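News & Media | Safety and Standards

Tusalel publishes working rules for people and robot arms sharing a bench

Tusalel has published a set of working rules for sites where robot arms handle everyday goods on open benches with staff in the same room. The rules were drawn up with Ojala, which runs the test hall where they were tried, and Griletti, a supplier of tinned and packaged food. They take effect at all Tusalel sites in August.

The document is called the Tenen Bench Code and runs to 30 pages. It covers small arms with two-finger grippers working on tables, and leaves out large fenced cells and mobile machines. It is meant to be read alongside the law and the machine maker's own instructions, and does not replace either of them.

"We already had risk assessments for each machine," said Hilkka Vainio, head of workplace safety at Tusalel. "What we didn't have was a common way of running a bench from day to day. One team would stop the arm before moving a tin and the team next door would slow it down and reach in. Both had written it down as normal practice."

The code was tested over 657 logged sessions at the Ojala hall. Each session used ordinary goods on plain tables, and operators noted every time a person had to enter the reach of an arm. Those notes were used to rewrite the sections on resetting goods and on cables, which early readers had found too general.
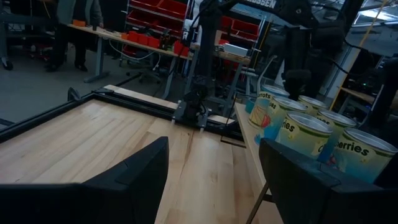 Cans with fruit and vegetable labels on a table beside the robot work surface.

Under the code, each bench has one named operator per session. Only that person may start the arm, and anyone in the room may stop it. Goods are reset by hand only when the arm is stopped and the operator has said so aloud. The working area must be marked on a floor plan kept at the bench, including any part of a neighbouring table the arm can reach.

Arm speed is limited to 200 millimetres per second during set-up and whenever a new type of item is being tried. The operator may raise the limit after a full run with no dropped goods, and must enter the new figure in the log.

Cables have a section of their own. Those fixed to an arm must be checked through its full movement at the start of each session, with enough slack to avoid pulling and not so much that they catch on a table. Loose cables at desks and benches where people sit or walk are to be tied up before work begins.

"The cable section got longer every time we opened it," said Pentti Manninen, hall manager at Ojala. "People look at the gripper. A good share of our stoppages were a lead in the wrong place."

Griletti advised on the handling of cans and other food packaging. Open cans must be checked for sharp rims before use, and dented ones are taken out of the set. Cans used in robot work may not go back into food stock.

Tusalel will train roughly 300 staff in the code, beginning with bench operators and their supervisors. Training takes half a day and ends with a practical check at a working bench. Visitors will be given a one-page version and must stay with an operator.

Ffion Parry, who leads the training, said the first groups had asked for clearer wording on shift changes. The code now requires the arm to be stopped and the log signed by both operators before a bench is handed over.

The Tenen Bench Code is free to use and may be copied by other firms. Comments can be sent to Tusalel's safety office, and a revised edition will follow once all sites have reported on their first six months.

Press contact: Kaisu Ikonen, Communications, Tusalel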